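4.3 Storing Covers and Small Parts

This section applies to all Stirarura floor-standing dehumidifiers. Read section 2 (Electrical Safety) before starting.

CAUTION: Switch the unit off at the front panel and unplug it. Wait 4 minutes before removing any cover. The fan keeps turning after power is cut.

1. Pull the water tank straight out and empty it.
2. Turn the two cover latches a quarter turn to the left.
3. Lift the rear cover up and away from the housing. Do not pry at the rim.
4. Disconnect the humidity sensor plug. Hold the plug body, not the wire.
5. Remove the filter and wash it in lukewarm water. Let it dry fully before refitting.
6. Place screws and clips in a closed box and write the model number on the lid.

NOTE: Models built for the Flilledmont series have a third latch under the handle. Open this latch last.

Storage between seasons

Keep removed parts indoors, away from heaters and direct sun. Shelves must be level and able to hold the full weight of the parts placed on them. Do not stack covers inside one another; the sealing edge can deform and the unit may leak air when reassembled.
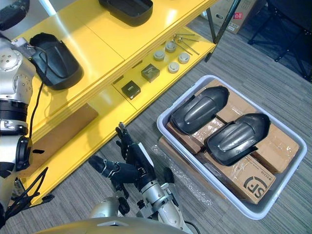 Fig. 4-6. Black molded covers on an upper shelf, small boxes on the shelf below.

Refitting

7. Check the sealing edge for cracks. Replace the cover if any are found (order no. 1185).
8. Reconnect the sensor plug until it clicks.
9. Seat the lower edge of the cover first, then close the latches.
10. Run the unit on LOW for 200 seconds. If code E4 shows, repeat step 8.

Replacement parts are supplied by Kelley. Quote the serial number from the rating plate when ordering.

Rev. 28 November 2023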